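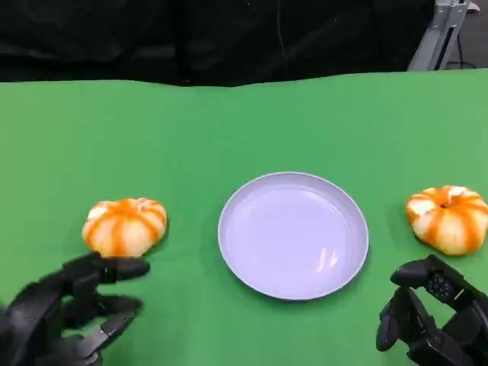
Grultell Two-Hand Club Kit
For school robotics clubs and student teams. Page updated January 2021.

The pitch from Drarnitz, who make it, is that a club can go from sealed boxes to a fruit-sorting robot in a weekend. We sell the kit and we don't believe that. The teams we supply started in September, and most were still fixing their grip settings when the term ended.

What you get for the money is decent hardware: two black multi-fingered hands, wrist mounts, cabling, a green table cover, a plate and the Parisi control software on a 3-seat license. The striped mandarins used in the Diltunano student round are not supplied. Buy your own, and buy spares.
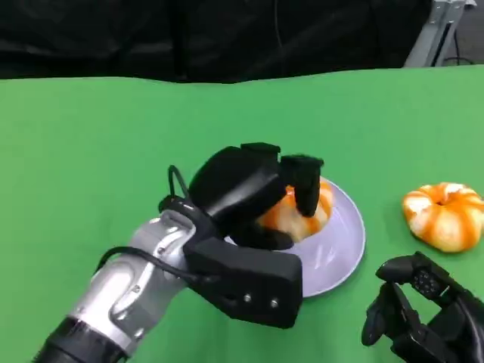
Our club got the grip working on one hand and then spent five weeks getting the second hand to stay out of its way, wrote Odalys, adding that she would still order it again but would ignore the printed lesson plan completely.

We would skip the lesson plan too. It runs to 42 pages and half of them are about unpacking.

Setup time: Drarnitz says 30 minutes. Allow an afternoon.
Table: not included. Must be flat and must not wobble.
Spare fingertips: sold in packs of 3.
Software updates: free for the first school year. Ask what happens after that before you sign. We have asked and are still waiting.
Order code: 209

Clubs can borrow a kit before buying. Please do.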